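Chapter 23
What Is It Worth? Appraisals and Their Limits

Most people meet an appraiser once or twice in their lives, usually after a death or before a divorce, and they tend to believe the number they are given. You should be slower to do so. An appraisal is an opinion with a letterhead. Two trained people can look at the same ring on the same Saturday and come back 40 percent apart, and both can defend their work.

Part of the trouble is the word "value." An insurer wants the cost of replacement. A court may want what a willing buyer would pay. A dealer has a third figure in mind - his own - and seldom says so. Triin Mägi's fee study, which we take up in Section 2, asks who paid for each report before it asks what the report said.

Personal property is where the claims get weakest. Houses have recorded sales, and cars have price guides, however flawed. Small jewelry often has neither. Take a beaded bracelet with a gold charm, lying in a tray with other strands and a couple of key rings. Is the charm gold, or only gold in color? A written figure of 3000 dollars would not answer that, and a photograph can't either.

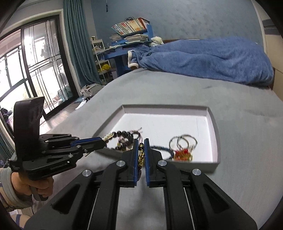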